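I've got a bit of news from Marnenport, and if you look after cables for a living (or you just happen to walk through the ferry terminal there and wonder why half the ceiling is down) it might interest you.

The port has finally agreed to replace the old supply cables that run from the main switchroom out to the passenger building. It's been talked about for as long as I've been writing this page! The plan was signed off in April, the contractor is Feyisa, and the first lengths are already going in along the upper corridor.

I went over to have a nose round and spent a very happy morning being shown bits of steel tray by Liya Kumsa, who is running the job on site. She's got a lot of patience, has Liya. I asked her to explain the tray spacing to me twice and she drew it on the back of a delivery note the second time.

## What's going in

The route is 142 metres from end to end, and it carries 19 separate circuits. On the old run, everything had been laid in wherever it would fit. Cables added in later years were piled on top of the first ones, and the ones at the bottom had no air round them at all. You could see where the outer covering had gone hard and shiny along the worst stretch, just past the ticket hall stairs.

The new tray is a wide ladder type, open underneath, and the cables go in a single layer with a gap between each one. Liya's team are fixing them with cleats every so often so they can't creep together over time. The gap matters more than you'd think, as a cable with its neighbours pressed up against it can't carry anything like the current it could on its own. Leave it room to breathe and you can often get away with a smaller size for the same load, and that's a fair bit of copper saved over a run like this one.

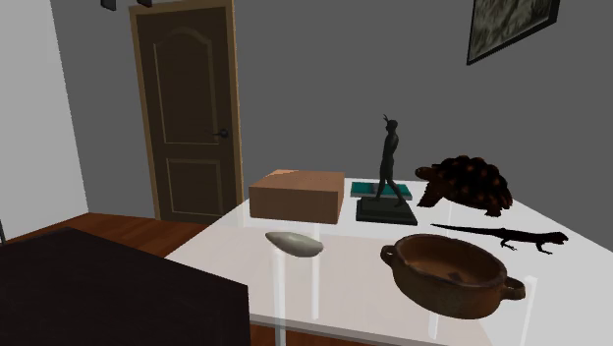

*Arched-panel door, grey wall and a white table.*

The only covered section is the last bit, where the tray drops down past the café. The port wanted lids on there to keep the dust and the odd pigeon out, and fair enough, but a lid traps heat. So those circuits have been worked out again with a lower rating, and two of them have gone up a size. I gather there was a fairly lively chat about whether the lids could have holes in them. They can't, or not in that spot, and the bigger cable won.

## The bit I got wrong

Last time I wrote about Marnenport I said the new cables would be rated for 70 degrees. A few of you wrote in (thank you, and thank you as well to the chap who wrote in three times) to ask why on earth anyone would pick that for a new job. Well, they haven't. The 70 figure belongs to the old cables, which are staying in service until each new circuit is ready to take over. The new ones have a different insulation and are allowed to run hotter. I'd mixed up two columns in my notes and I'm sorry about that.

It does make a difference to how the changeover is being done, though. While old and new are sharing the corridor, the old ones set the limit, and Feyisa are keeping the load down on that side by moving the heavier kit across first. The baggage belt went over early on, with the big kitchen ovens due next.

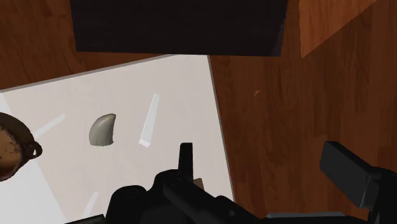
## Keeping an eye on it

Hamdia Tufa from the port's own electrical team is the person who'll have to live with all this once the contractors have packed up, and she's asked for temperature sensors along the tray. There'll be 13 of them, made by Flukeo, strapped on at the places where she expects things to get warm: the covered drop, both bends, and the spot where the tray passes over the boiler room. The readings go to a screen in her office and she can look back through them whenever she likes.

She told me the old run had been checked by hand, with somebody up a ladder and a thermometer, and it only happened when the terminal was quiet. "We always measured it on the days it was doing the least work," she said, and I've been thinking about that ever since. I bet there are plenty of other buildings doing just the same.

## When it'll be done

The upper corridor should be finished before the summer sailings start, and the covered section follows after that. Work is being done overnight where the lights have to go off, so if you're on the first boat out to Seltmont you may find the left-hand entrance shut until half past six. Use the one by the taxi rank and you'll be fine.

The old cable is coming out too, I'm glad to say, and won't just be left lying in the roof like it is in so many places. Liya reckons getting it out will be slower than putting the new stuff in, with all those layers tangled up in one another. I've asked if I can come back and watch a length being pulled, and she's said yes so long as I bring my own boots this time.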